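Norovirus closes two wards at Callau district hospital, visits cut

19 December 2024

CALLAU - Two wards at the district hospital are closed to new patients after a stomach bug outbreak that has now reached 34 confirmed cases, the health office said this morning. 15 of those are staff. The rest are patients, most of them on the second floor.

Lab results came back late last night. Norovirus, as expected. Samples went to the lab in Brostden since Callau doesn't run that test in house.

No deaths. Seven patients needed fluids by drip and all of them are stable, according to the hospital's noon update. The first people to get sick were already over it by then and two have gone home.

Visiting is stopped on both wards until further notice. Elsewhere in the building it's one visitor per patient, afternoons only, and no kids under 12. Exceptions for end-of-life care and for partners in the maternity unit. Call the ward desk first. The main switchboard has been jammed since breakfast and the health office is asking people not to use it for general questions.

Planned surgery goes ahead for now, except for patients who were due to recover on the closed wards. Those are being phoned one by one and offered new dates in January. If you haven't had a call, show up as planned.

The emergency room is open. Anyone with vomiting or diarrhea is asked to stay home if they can manage it, and phone the nurse line before coming in. Go in anyway if there's blood, a high fever, signs of dehydration, or if the sick person is a baby or very old.

How it got in isn't known. The health office said the kitchen was checked and cleared, and the working theory is a patient or a visitor who was carrying it without feeling sick yet. Tracing is still going on. It may never be pinned down, the office said, which is common with this virus.

Outside the hospital the picture is mixed. The district logged 972 visits to family doctors for stomach illness over the past month, well up on the month before. Mota has the highest share. Two schools there sent home whole classes this week and one called off its winter concert. Ganinau has been quiet so far, with only a handful of visits.

Those numbers only cover people who saw a doctor. Most don't bother, so the real count will be a lot higher.

The advice for homes hasn't changed. Soap and water, and take your time over it. Hand gel does little against norovirus. Clean up right away with gloves on, then go over the spot with a bleach-based cleaner and leave it for as long as the label says. Hot wash for sheets and towels. Stay off work or school for 48 hours after the last symptoms, and don't cook for other people in that time either.
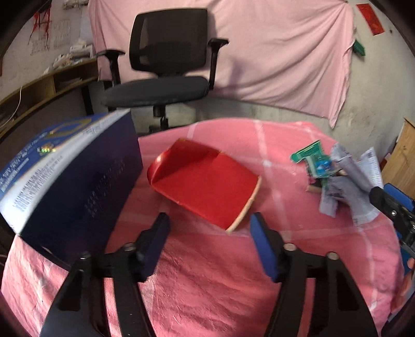 Felista Gachanja said the 48-hour rule sounds fine until you are paid by the shift, and that half the people she works with would be back on the floor the next morning whatever the notice says. She wanted to know if the district would cover lost pay for home aides and cleaners.

No answer on that yet. The health office said sick pay is a matter for employers but that it had "raised it" with the district council. The council didn't reply before this went up.

Care homes are the bigger worry now. Three homes in Callau take patients straight from the hospital, and transfers to all of them have been on hold since last night. A home in Brostden has gone further and closed its doors to visitors as a precaution, with no cases inside. Familys there were told by text message.

Kanini Rweyemamu said she got the text while she was already on the bus. She thought the home was right to close but would of liked a day's warning, and asked for someone to set up phone calls for residents who can't dial on their own.

The home says it is working on that.

Closed wards get a deep clean once they've gone 48 hours with no new case, then reopen a section at a time. Next update from the hospital is due tomorrow at noon. Nurse line is open all night, wait times were long at last check.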